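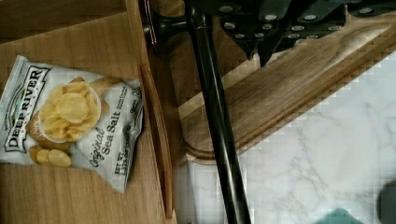
Posted by Iraís Camacho, 30 Dec 2025, in Kitchens & Worktops

Snack tray on the worktop: keep it or clear it away?

Hello everyone, and I hope you've all had a restful few days. I'm having my end-of-year sort out and have got as far as the long worktop, where I always get stuck. Everything that lands in our kitchen ends up there sooner or later, so back in April I started putting out a tray for whoever comes in hungry. Crisps mostly, a packet of Deep River sea salt at the moment, and sometimes fruit if I've been organised. I'm very fond of it, but my sister was here over Christmas and told me (kindly, she's always kind) that trays are just clutter with a rim. Now I can't stop looking at it! Would you keep it out, or should it all go in the cupboard?

masson_jar
Keep it, keep it! A tray is the only thing that has ever stopped my lot spreading packets from one end of the kitchen to the other. If it fits on the tray it stays, and if it doesn't it goes back in the cupboard, and even my husband can follow that on a good day. Is there much else on that worktop though? I'd want to see the rest before siding with you against your sister.

Iraís Camacho
Fair question, so have a look at the far end. I did mean to put the towel away.
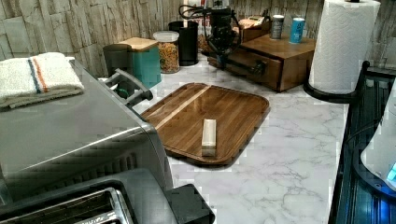

The toaster end, with the jars along the back

The teal one with the wooden lid is my favourite and I won't hear a word against it.

Kolow30
I'm with the sister, sorry. Lovely dark tray, and I do like that lighter strip running across it, but it's sitting in the middle of the one bit of counter you'd want for rolling pastry or putting down the shopping. I'd stand it on its edge behind the jars and bring it out when people come. Also please move that towel off the toaster before somebody wants toast!!

masson_jar
Agree about the towel, Kolow, and disagree about everything else. Who is rolling pastry every day? I've made it 2 times this year and one of those was a disaster. A tray you have to fetch from behind a row of jars is a tray that never gets used again, and then you've got the packets loose on the marble (or marble pattern, mine's only a pattern and I love it just the same).

nedaritz
Can I put in a word for the jars? I'd start there. A clear one for cereal makes sense, as you can see when you're running low, but I had a whole row of solid ones for years and ended up with three lots of opened rice because I never looked inside. I label mine along the bottom now with a soft pencil on masking tape, not pretty but it peels off cleanly. I'd keep the teal one wherever it's happiest.

Kolow30
I do roll pastry most weeks, as it happens, so perhaps I'm looking at it through my own floury glasses. Could the tray go along the back and some of the jars into a cupboard? That would give you both.

Jututa
Only popping in to say oil, if it's real wood and has an oiled finish. If it's lacquered then just a barely damp cloth and dry it straight after. I ruined a beautiful one of my mother's by leaving it in the sink overnight and I still think about it.

Iraís Camacho
Thank you all, this is much more help than I got at Christmas dinner. The towel has gone on its hook. I'm going to try Kolow's idea of the tray at the back for a while, with two of the jars in the cupboard, and masson_jar, I promise the crisps will stay on it. Jututa, it looks rather glossy to me, so would that be lacquer? I haven't any oil in the house anyway and the shop is shut till Friday.

Jututa
Sounds like lacquer to me. Leave it be and just wipe it.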